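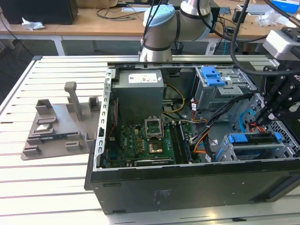 Re: [secondhand-office] Sekero "certified" desktops, worth the extra?

Kalliopi Stojanović wrote:

> Hi all,
>
> We're replacing the front office machines at the Sterncombe branch this
> fall and I've been comparing plain used desktops against the ones Sekero
> sells as certified. The certified ones cost more but they come with a
> grade sticker and a report. Their sales page says that out of 1641
> certified desktops sold, only 47 were returned, and that every machine
> goes through the Ata inspection before it ships.
>
> That sounds pretty convincing to me. Under three percent! The used ones
> from Vasić come with nothing except a handwritten tag that says
> "works" and the date.
>
> My question is whether anyone has bought certified and felt they got
> what they paid for. My boss would like to order by Wednesday, so if you
> know of a reason to hold off, please say so soon.
>
> One more thing, they say the average life after certification is
> "years." Has anybody seen that in practice?
>
> Thanks,
> Kalliopi

Kalliopi,

I'd hold off, or at least I wouldn't let the return number make the decision for you. I've bought from both kinds of seller and I have no quarrel with used computers. I'm typing on one. My quarrel is with the sticker.

Start with 47 out of 1641. What counts as a return? When I asked Sekero that same question by email, the answer I got was "a unit received back at our warehouse within the return period." Read that slowly. If your machine dies after the return period, it isn't in the 47. If they mail you a replacement power supply and you put it in yourself, it isn't in the 47. If you call, get told to reinstall everything, spend your afternoon doing it and give up and buy something else, you aren't in there either. I don't say they're cooking the number. It may be perfectly accurate for what it measures. It measures how many people boxed up a desktop tower and shipped it back in time, and most offices I know will put up with a lot before they box up a desktop tower.

And over what period were the 1641 sold? The page doesn't say. If half of them went out the door last month, the owners have barely plugged them in.

Then the inspection. I've read the Ata checklist, which they'll send you if you ask twice. It has 22 items on it. I was ready to be impressed and the first several are fine: does it power on, does it see all its memory, do the ports work. Further down you get "exterior wiped," "label applied," "accessories bagged" and "carton sealed." I counted 8 items that are about packing and looks. They're perfectly good things to do to a box before you mail it, but I wouldn't call them inspection, and they're in the same list so that the total looks bigger.

What isn't on the list bothers me more. There's nothing about how long the machine has to run under load. There's nothing about hours on the drive, so a drive that has spent its whole life in a shipping office going day and night passes the same as one from a spare desk. Nothing about the battery on the board that keeps the clock, which is the cheapest part in the whole machine and the one that has given me the most grief. And nothing that says the case gets opened! Maybe it does. You'd think they would mention it.
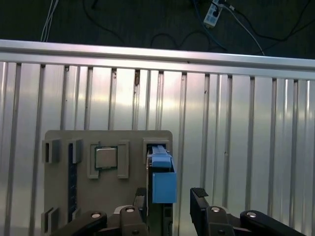
Computer parts on a gray board.

Opening the case is most of what I'd be paying for. Dust in the cooler, a fan that has started to drag, a cable somebody pushed back in crooked, a cheap replacement power supply in a machine that shipped with a decent one. You can't find those by turning it on for five minutes and looking at a green check mark. So if a seller charges extra for having looked, I want to know what they looked at, and a letter grade doesn't tell me.

About the letter grade. Ask them what separates an A from a B. When I did, it was scratches. The whole difference was in the finish of the outside. An A and a B can have the same guts, the same age and the same wear, and the A costs more for having been handled nicely by whoever had it last. For a front office where the tower sits under the desk next to somebody's shoes, I can't see paying for that. If you do buy from them, buy the B.

You asked about "years." I'd ask them to put a number on it and put the number on the invoice. A seller who believes in years will sell you a warranty in years. Sekero's standard one covers parts only, and you pay the freight going back. Work out what it costs to ship a desktop from Sterncombe and then decide how much of a promise that is. There's a longer plan you can add, but by the time I added it to the price I was close enough to a new low-end machine that I stopped reading.

Now to be fair to them, because somebody on this list will write in if I'm not. The machine I got from Sekero is still running. It came when they said it would, with the right memory in it and a clean drive, and I can't point to one thing that was misdescribed. If the choice is between them and an auction listing with one blurry photo and "untested, no returns," go with them and don't lose any sleep. One good machine doesn't tell me much about 1641 of them, though, and it wouldn't tell me much if it had been a bad one, either. I notice people on this list tend to answer "is it reliable" with "mine's fine" and I've done it too.

As for the handwritten tag at Vasić: I wouldn't laugh at it. It says "works" and it has a date. That's a claim you can check and a day you can hold them to. I also know that when I brought one back (bad video port, found the next morning) they swapped it across the counter with no form. That's partly luck. It's partly that they're a short drive from me and would have to see me again. It may not suit you if your boss needs a purchase order and a report to staple to it, and I understand that a report to staple is sometimes the actual product.

What I would do in your shoes, for what it's worth:

Write to Sekero and ask what share of units got a warranty claim of any kind, including mailed parts, in the first year. If they answer with a number, I'll be pleasantly surprised and you should tell us what it is. If they answer with the return figure again, you have your answer.

Ask both places for the hours on the drives. It takes a minute to read off. Somebody who won't do it for a sale isn't going to do it for you later. Or skip the question and plan to put new drives in all of them, which I would do anyway with anything that's going to hold front office records. Count the drive in the price when you compare. It narrows the gap between used and new more than people like to admit.

Check that whatever you buy can run the system version you need for as long as you mean to keep it. I've seen offices save money on the hardware and then find out it's a generation too old for the next update. No sticker will warn you about this one. The seller has no reason to bring it up and the machine is, strictly speaking, fine.

Buy one first. I know your boss wants the order in by Wednesday, but was that deadline set by anything besides the sale banner? Theirs said "ends soon" when I bought mine in September and it said "ends soon" when I looked last night. Get one, put it on the busiest desk you have, let it run for a couple of weeks and open it up with the power unplugged. If it's clean inside and the person using it hasn't complained, order the rest from the same batch and get the seller to confirm in writing that it is the same batch. "Same model" can cover a lot of different insides.

I'd also buy one more than you need, whichever way you go. A spare tower in the closet has done more for me than any warranty I've ever had. When one quits, you carry the spare out, and the argument with the seller can wait until you have time for it.

If anybody on the list has kept records on a whole batch, from Sekero or anyone else, I'd like to see them, and I mean every machine in the batch including the dull ones. I've asked here before and got three stories and no list. I'll believe in certification when somebody shows me that certified machines last longer than the same model bought plain, at the same age, in the same kind of office. So far what I have is a sales page and a checklist that gives as much credit for sealing the carton as for testing the memory.

Kalliopi, please post what they say back to you, even if it makes me look like a grouch. And which model were you quoted? If it's one of the slim ones, ask about the power supply before you do anything else. Those don't take a standard size, and the last time I needed one the part cost more than I had paid for the computer.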